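The Long Life of the Small Wooden Cube

A plain block with six equal sides is one of the oldest things still sold in toy stores, and one of the least changed. It has no batteries and no instructions. Chaiwat Mahawong has been making them for most of his working life, and he still keeps a few in his coat pocket.

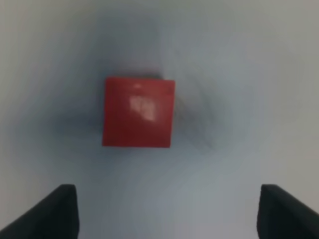
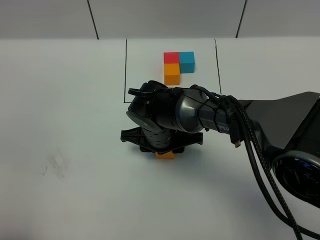
Mahawong runs Ferkov, a wood shop with eight employees in the town of Braritz. The shop turns out colored cubes, plain cubes, rods and a line of arches that he describes as more trouble than they are worth. The cubes pay the rent. In January, when most toy makers slow down, Ferkov is busy with school orders, and the floor by the loading door fills up with cartons.

The shop smells of maple and a little of the heater. Rough boards come in at one end and are left to sit until their moisture settles. Then they are planed into square sticks, and the sticks are cut into cubes. Mahawong says the cut is where a block is made or lost.

"If the saw is off by the thickness of a business card, you won't see it in one cube," he says. "Stack seven of them and you'll see it."

After cutting, the blocks go into a tumbler to take the sharpness off the edges. Too little time and the corners are hard on small hands. Too much and the faces begin to round, and a rounded cube will rock when something is set on it. The shop has a sheet of paper taped beside the tumbler with the times for each kind of wood. Parts of it have been crossed out and rewritten so often that new employees have to ask what it says.

Color comes next. Ferkov dips its blocks in a water-based stain, lets them dry on racks, and dips the darker colors again. Red is the hardest to get right. The first coat on pale wood comes out closer to pink, and end grain drinks up more than the sides do, so one cube can have four faces of one red and two faces of another. Mahawong's answer is to sand the end grain finer than the rest, which closes it up a little. Blues are easier. Orange is easy too, except that it has to be kept well away from the red in both hue and brightness, or children will mix the two up in poor light.

That last point came from teachers. The Dimaculangan School, a small elementary school across the river from the shop, has bought Ferkov blocks for its early classrooms for years, and its staff has opinions. An older set had a red and an orange so similar that the children sorted them into one pile. The shop changed the orange the following season.

Block play at Dimaculangan takes place on low tables in the afternoon, after lunch and rest. Free building comes first. Later, the teacher puts out a pattern and asks the children to make the same thing in front of them. The patterns start with two blocks touching. The next step is usually an L, with a corner block, one beside it and one below it.

The L looks simple to an adult. For a four-year-old it takes some work. A row only asks the child to keep going in the same direction. An L asks the child to stop, turn and pick the right side to turn on. Many will build it in mirror image the first time and be quite sure it matches. Others get the shape right and swap two of the colors. The teachers don't correct either one straight off. They set the pattern closer and ask the child to look again.

Gaps are another matter. Children that age will often leave a finger's width between blocks and consider the job done. Pushing one cube flush against another without moving the first takes a light touch, and most of them learn it by failing at it. One block slides, the second is pushed back, and the first gets knocked the other way. Some children settle on holding the corner block still with one hand. Others build against the edge of a tray.

The surface makes a difference as well. Carpet is quiet and forgiving when a tower falls, but the blocks tip on it. A bare table gives a flat base and a loud crash. Dimaculangan moved its blocks from the rug to the tables a few years ago and put up with the noise. A smooth, light-colored tabletop also makes the colors easier to tell apart, and it can be drawn on. One of the teachers marks out a building area with a line and asks that everything stay inside it. The rule keeps one child's work from running into the next child's, and it gives the cleanup a clear end.

Old blocks show their use. The corners go first, then the color wears off the middle of the faces, where fingers press. Stain holds up better than paint in this respect, Mahawong says, because there is no film to chip. A stained block fades and gets scratched. A painted one flakes, and once it has started to flake it needs to be stripped or thrown out. He has a box of returned blocks in his office, sent back by schools that were replacing their sets. He likes to go through it when he is on the phone.

The collecting side of the business is something he came to late. There are people who buy old block sets, and they have their favorites. A set by Wamell, a maker that closed long before Ferkov opened, turned up at an estate sale near Braritz with its wooden box and sliding lid. Mahawong paid more than he meant to. The lid carried a stamped number, 1659, which he takes to be a lot number, though he has not found anybody who can confirm it. The blocks inside were beech, cut by someone who knew what they were doing. He put a square against every one of them.

"They were better than mine," he says. He has since replaced a saw.

The Wamell set also persuaded him to go back to a box with a lid. For years Ferkov shipped its cubes in drawstring bags, which are cheap and store easily. A bag has one drawback. Children dump it out, and at the end of the day they throw everything back in, and the sorting is left for another time. A box that fits its blocks exactly is a puzzle of its own. If one cube is missing, there is a hole to show for it, and someone goes looking under the shelf.

The box took the better part of a year to work out. The first version was so snug that the blocks swelled in a humid spell and could not be pulled out. The second had room to spare and the blocks rattled. The current one has a notch in one side for a finger and a lid that slides in a shallow groove. It adds to the price, and some schools still ask for the bag.

Last year the shop filled 3694 orders, most of them from schools and the rest from parents and grandparents. Mahawong doesn't expect to grow much past that. He would need a second saw and somebody to run it, and the building has no room for either unless the arches go.

For parents buying a first set, his advice is short. Buy fewer colors and more of each. Check that the faces are flat by setting two blocks together and holding them up to a window — if light comes through the middle, the blocks were sanded badly. Wipe them with a damp cloth and dry them right away, and keep them out of the dishwasher. Leave them out where they can be reached. A set on a high shelf gets used when someone remembers it, and a set on a low table gets used all day.

He doesn't think much of the idea that a child outgrows blocks at a certain age. The older classes at Dimaculangan borrow them for arithmetic, to build out areas and volumes, and the school's art room has a tray of them for lessons on light and shadow. At the shop, someone has always left a few stacked beside the coffee machine. Mahawong usually adds one on his way past, and by closing time the stack has been rebuilt into something else.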